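I've been using Ziltero for five weeks now, long enough to have an opinion. It's a simulation package for robot arms, sold by a small company called Heltmont, and it comes with a set of ready-made tabletop tasks so you can test a control program before you let it near hardware. I paid for my own license. The one-seat price is $600 a year.

My reason for buying it was simple. I do contract work on pick-and-place programs, mostly for small labs, and I don't own an arm. Jalen Calloway lets me use the one at his shop on Thursday evenings, and I was spending most of those evenings fixing mistakes I could have caught at home.

Installing it took most of a morning. The download is large and the license tool wanted a newer graphics driver than the one I had. After that it ran without trouble on a desktop I bought three years ago. The manual is decent on setup and thin on everything else. There is a chapter on contact settings that stops just when it gets useful, and I ended up writing to support. Nabila Ragab answered the next day with a settings file and two paragraphs that should be in the manual.
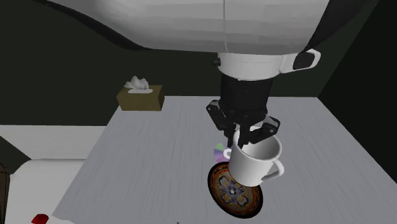

The part I care about most is contact, and I'd call it good. Light grips slip when they should. If the fingers come in a little crooked, the object turns in the grip, and you have to deal with that in your program the same as you would on a real table. The older package I used, Mensah, more or less glued things to the fingers once they closed. That made my programs look better than they were.

I left a batch going over a weekend to get some numbers. It got through 2,609 attempts at a mug task, and 2,065 of them passed the check in my script. Most of the failures came from my own approach path, which was too steep. I only saw that because Ziltero saves a replay for each attempt and lets you sort them by where they went wrong. I would pay for that feature by itself.

Now the complaints. The lighting is flat, and the rooms are plain. If you are training anything that depends on cameras, you will want to change textures and lights yourself, and the tool for that is slow. The object library is also small for the price. You can import your own models, but each one needs its weight and friction filled in by hand.

We use cookies to remember your settings and count visits. By continuing to read this site you accept our cookie policy. Accept | Manage

Running several copies at once is where the cheaper license pinches. Mine allows 16 at a time. Priya Kowalczyk has the team version at her job and tells me the limit goes away there, but so does the friendly price.

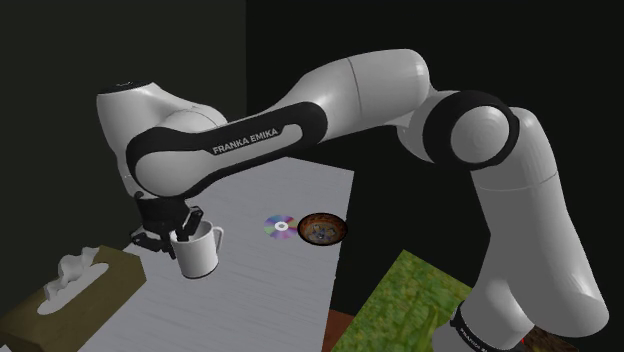 Can you take a program from Ziltero straight to a real arm? With some extra work, you can. Mine needed slower closing speeds and a new offset for the table height, and that took one evening at Jalen's.

I also tried the Midik add-on, which records your hand movements and turns them into arm paths. It worked for reaching and was poor at anything close to the table. I asked for a refund on that and got it in March.

I'll renew the main license when it comes up. If you already have an arm sitting on your bench all day, try the trial version first and see how much you use it.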